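Veltbridge Home Help
Cleaning and Laundry > Cloths, mops and dusters

Microfibre cloths with a black edge: how to wash, fold and keep them, and will they clean a mark off matt white?

Viewed 134 times
3 answers

Ziad Jaber
Asked 8 November 2022

I have taken over the cleaning cupboard at our place and with it a pile of yellow microfibre cloths, the kind with a black binding sewn round the edge. They have been washed with everything else up to now, which I gather is wrong. I have a few questions and would rather put them in one post than several.

First, washing. The care label says very little that I can make sense of. Some of the cloths have gone a bit stiff and they push water about instead of picking it up. Is that fabric softener, or are they just old? We use a liquid called Zendness for towels and it has softener in it.

Second, the black binding. On a few of the cloths it has come loose at a corner so that there is a little tail sticking out. Can I cut it off, or will the whole edge unravel?

Third, storage. I want them kept in the open where people will reach for them, so I have given up on the drawer and put a plastic basket on the white worktop, pushed back into the corner. It has round holes in the front and a slot for a handle. Is that enough air for cloths that are put back slightly damp, or do they need to be bone dry first?
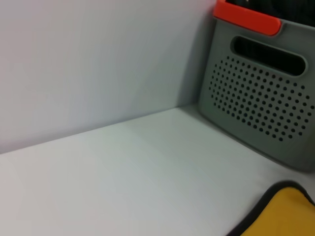 The grey basket with the orange rim, in its corner.

I should say that the worktop and the panel behind it are both smooth white and show everything. The basket was bought for its size and I am not attached to it, so if a wire one would be better, please say so.

Fourth, and this is partly why I got the cloths out in the first place, there is a small grey smudge on the big pale surface overhead. It is the only mark on it, so of course it is all I see when I look up. I don't know what made it. I tried a dry cloth on the end of a broom and it made no difference. I don't want to end up with a shiny patch or a clean ring that looks worse than the smudge.
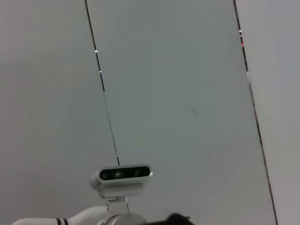
Boutros asked whether the surface was painted or a wipe-clean panel, as the two want different treatment, and said not to use a cream cleaner on either until that was settled.

Ziad Jaber replied: Painted, I think. It has a matt look and there is no join near the mark. I will leave the cream cleaner alone.

Answers

Hiba Bitar

I will take these in your order.

Washing. Stop using the Zendness on them. If it has softener in it then that is very likely your trouble with the water. Softener coats the fibres and they stop absorbing. It usually comes out again, so I would not throw any away yet. Wash them on their own at 40 with an ordinary liquid detergent, half the normal amount, and then put them through a second time with no detergent at all. If they still push water about after that, try one more wash with a small cup of white vinegar in the drum and nothing else. Check the label first, and go by what it says on temperature if it is lower than mine. No bleach.

Don't wash them with cotton towels. They pick up the fluff and you will be leaving it on your worktop for weeks.

Drying. Hang them up. A low tumble is all right if the label allows it but do not put a dryer sheet in, it does the same as softener. Don't iron them.

Spin speed does not matter a great deal. Mine go round at 700 and come out dry enough to hang indoors.

The binding. Don't cut it flush. On most of these cloths the binding is one strip folded over the raw edge and stitched all the way round, and the tail at the corner is where the two ends of the strip overlap. If it is only a tail and the stitching behind it is sound, trim it to about the width of your little finger and put a couple of stitches through it in black thread. If the stitching has gone as well, do the stitches first and trim afterwards. I have kept cloths going for years that way. One with the edge off along a whole side I would cut up and use for shoes.

Storage. Bone dry. The holes help but they are only in the side of the basket, and cloths stacked flat against each other don't get much air whatever they are kept in. A damp one in the middle will smell by the next morning and then they all smell. Keep the basket you have. Have somewhere else for the used ones, a hook or a bowl by the sink or anything, so that people are not tempted to put them back.

The smudge. Matt paint marks easily if you rub it. Use a clean cloth, wrung out until it hardly feels wet, and dab. Don't scrub. If dabbing with plain water does nothing, add one drop of washing-up liquid to a bowl of warm water and dab again, then go over it with plain water. Let it dry completely before you decide whether it has worked, as wet paint looks darker. Please use a proper step and not a chair. And move or cover whatever is standing underneath.

Comments on this answer

Flasville: Agree with all of this apart from the vinegar. Some machine makers tell you not to put it in, on account of the rubber seals. I'd do the second plain wash and leave it there.

Hiba Bitar: Fair enough. I only do it once in a while and have not had a problem, but look in the booklet for your machine.

Ziad Jaber: Thank you, this is very clear. Does it matter if the detergent is bio or non-bio?

Hiba Bitar: Not for these.

Boutros

Just bin the stiff ones, they cost next to nothing. For the mark get one of those white foam erasers.

Comments on this answer

Flasville: A foam eraser is a very fine abrasive. On matt paint it will leave a polished spot that catches the light. Fine on a gloss door.

Boutros: Never had a problem with it on mine.

Hiba Bitar: Is yours matt?

Boutros: Silk I think.

Ziad Jaber

I am adding this as an answer to my own post because it got too long for a comment, and the folding part might be of use to someone.

I washed the lot as Hiba Bitar said, 2 washes, the second with no detergent. No vinegar, as our machine booklet does warn against it. Most of the cloths now take up water properly. A few are still poor and I have put them aside for the bike.

For the smudge, I have bought a step and that is as far as I have got. I will report back.

The folding I had to work out for myself. The cloths would not stay folded in the basket and slid out whenever anybody took one. They are close to square and a bit fuzzy, so they grip each other well enough if they are folded the same way each time and stood on edge like files. The steps are below. I do it on the white table because crumbs and fluff show up on it and can be wiped away first.

1. Wipe the table and let it dry.

2. Lay the cloth out with the care label at the edge nearest you. Take the two far corners and draw them apart until the top edge is straight. Let the rest lie where it falls. Small creases in the middle don't matter, but look along the binding for loose ends while it is open, and put any that need a stitch to one side.

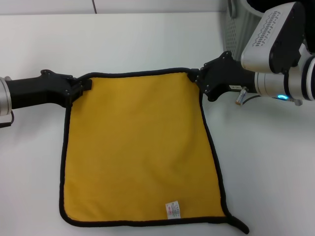
3. Bring the top edge down to the bottom edge so that the black lines meet. If they don't meet, the cloth has stretched, so go by the corners and ignore the middle.

4. Fold in half again from left to right. You now have a smaller square with the binding showing on some of the sides.

5. Fold that in three, starting from the side with the loose corners, so that they finish on the inside.

6. Stand it in the basket with the rounded fold at the top. Pack them firmly enough that they hold each other up when one is taken out, but leave room to get your fingers in.

If the basket is half empty they will flop over. I use an old food tub at one end to take up the space.

Comments on this answer

Flasville: I do much the same but roll them after step 4. It takes up more room but people seem to put rolled ones back more tidily.

Ziad Jaber: I tried rolling. Ours came undone.

Hiba Bitar: You can skip the folding in three if the basket is deep enough. Glad the second wash did it. When you do get up to that smudge, try the damp cloth at the very edge of the surface first, somewhere it won't be noticed, and leave it overnight.

Ziad Jaber: Will do. I had a go at sewing down one of the corner tails as well. It is ugly but it holds.

Hiba Bitar: Go through the binding from the back and it won't show so much. Black thread, doubled.

Related posts

Getting softener build-up out of bath towels
Does matt emulsion ever wash clean?
Tea towels that smell again as soon as they are wet
Spring cupboard clear-out, what to keep (April thread)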